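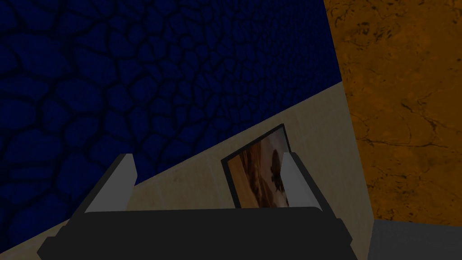 Figure 1. View from the simulated wrist camera with the gripper open and the framed picture between the two fingers. Randomized textures are on.

Comparing Two Wrist Camera Mounts for a Simulated Two-Finger Gripper
Robotics Lab Project, Estden Technical College

1. Purpose
Our group had to choose a wrist camera position for the Camdale gripper model before the spring build. Changing a mount on the real arm means printing a new bracket, so we did the comparison in simulation first. The question was simple: which mount gives the controller a better view of a thin upright object during the last part of the approach?

2. Setup
All runs used the Ulance simulator with the arm model supplied for the course. The object was a small framed picture with a thin black border, standing upright. We picked it because it is narrow from the side and easy to knock over. Wall and surface textures were drawn at random for each run, so that the detector could not learn one background. Some of the results look odd, like the cracked blue wall and the orange marbled surface in Figure 1, but the detector has to cope with them.

Mount A places the camera low, close behind the palm. Mount B is higher and tilted down. Both used the same lens settings and the same De Graaf position controller, which we left at its default gains.

3. Method
We trained the detector on 1,432 rendered views, split evenly between the mounts. Then we ran 40 grasp attempts with each mount. An attempt counted as a success if the gripper closed on the object and lifted it clear of the surface without dropping it.

4. Results
Mount A succeeded in 25 of its attempts and Mount B in 32. Most failures with Mount A came late in the approach. The palm covers the lower edge of the picture from some angles (Figure 1 shows this), and the detector then placed the object too high. The fingers closed near the top of the border and the picture tipped.

Mount B had a different problem. Its view of the fingertips was poorer, and in several runs one finger touched the object before the other. The controller usually recovered, but not always.

Texture mattered less than we expected. Heavy patterns on the wall gave a few false detections at long range – these were gone once the gripper got close.

5. Limits
We used only one object and one controller. The simulator also treats contact in a simplified way, so the tipping may be better or worse on the real arm.

6. Next steps
We will print the bracket for Mount B and repeat the test on the real arm in March. If there is time, we will also try a slightly lower tilt to bring the fingertips back into view.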